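Reading time: 5 min

We use cookies to remember your settings and to count visits. Accept | Manage choices

3. Bed making in shared student housing

3.1 Setting and households

The material in this section comes from the Gündoğdu residence, a block of furnished rooms let by the term. All rooms have the same bed base and the same mattress, delivered by Plusley when the building was refitted. Bedding is not supplied. Tenants bring their own, and what they bring differs a good deal from room to room. Some sleep under a single duvet all year. Others keep a duvet and one or more blankets on the bed, and add or remove layers as the heating changes.

A total of 49 tenants kept a bed diary. They were asked to write down, once a day, whether the bed had been made, at what time, and what they did to it. They were free to use their own words and to leave days out. After removing entries that gave only a check mark, we had 364 entries that described at least one action. The diaries ran through March, when the radiators in the building are on in the evening and off for most of the night.

Interviews were held with the tenants who agreed to them, in their own rooms, and were carried out by Sibel Dönmez. Each interview was built on the tenant's own diary. Tenants were asked to explain entries that were short or unclear, such as "half done" or "pulled it up."

3.2 What counts as made

We had expected tenants to share a rough idea of a made bed and to differ in how often they reached it. The diaries do not fit this well. Tenants used the word "made" for beds in very different states, and most kept to their own meaning from one day to the next.

We sorted the entries into four states. In the first, the bed is left as it was on getting up. In the second, the duvet is pulled toward the pillow but not straightened. In the third, the duvet is straightened and lies flat to the edges. In the fourth, the duvet is straightened and a blanket or cover is laid on top and squared to the mattress. The second state gave us the most trouble. Several tenants called it made, and several others called it unmade, often in nearly the same words. One tenant wrote "made, sort of" on most mornings and told us that the bed was made if she could put her bag on it without the bag sinking in.

Time of day mattered more than we had planned for. A bed straightened just before getting into it was recorded as made by a few tenants, who saw no difference between doing it at eight in the morning and doing it at eleven at night. Others said that straightening the covers at night was part of going to bed and should not be counted. We kept both kinds of entry and marked the evening ones separately.

3.3 Layers and the order of work

The number of layers on the bed changes the work. With one duvet, a tenant can take hold of the top edge, shake it once, and let it fall. With a blanket over the duvet, this no longer works, as the blanket slides to one side or ends up bunched near the foot. The tenant then has to choose between taking the blanket off first and trying to move both together.

Tenants who took the blanket off first described a steady order: blanket to the chair, duvet shaken and flattened, pillow placed, blanket back on. Those who moved both together described a good deal of going back and forth between the two sides of the bed. In rooms where one long side of the bed is against the wall this was a common complaint, and five tenants said they had stopped using a second layer for that reason.

The blanket also changes how the bed looks when it has not been made. A plain duvet that has been pushed back is a soft heap with no clear direction, and it is hard to tell at a glance how far it has moved. A blanket with a regular pattern shows its angle at once. Figure 4 gives an instance of this. The white duvet is bunched and creased, and the checkered blanket, in black and cream squares, lies across it on a diagonal. The squares make it easy to see that the blanket does not run in line with the bed. 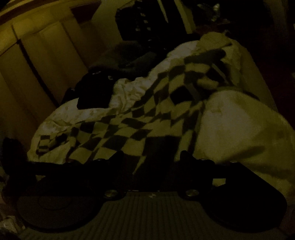

Figure 4. An unmade bed in low light, with a checkered blanket lying diagonally over a rumpled white duvet.

3.4 Light

Many of the rooms face the courtyard and are dim for much of the morning. Tenants in these rooms wrote more often that the bed "looked fine" and gave fewer details about creases. In the interviews, two of them said they noticed the state of the bed only after switching on the desk lamp. We did not measure light levels and make no claim about how large the effect is. It does suggest that diary entries from dark rooms and bright rooms should be compared with some care.

Color may play a part as well. Creases on a pale duvet cover show up as shadows under a strong light from the side and nearly vanish under a weak one. Tenants with dark or heavily printed covers rarely mentioned creases at all.

3.5 Comparison with the earlier survey

The Zilurex household survey asked a single question on the subject: whether the respondent had made the bed that day. Going by our diaries, a yes to that question could stand for any of the last three states listed in 3.2, and now and then for the first. One tenant who left the bed open every morning to air the mattress recorded it as made, on the grounds that airing was what she had meant to do with it.

A later version of the survey, prepared with Resovau, splits the question in two and asks separately about straightening the covers and about laying anything on top. This is closer to how tenants describe the work. It still leaves out the time of day, and it has no place for the tenant who straightens the duvet and leaves the blanket folded on the chair until evening. Entries of that kind came up in almost every week of the diaries and are treated in Section 4 together with other uses of the chair.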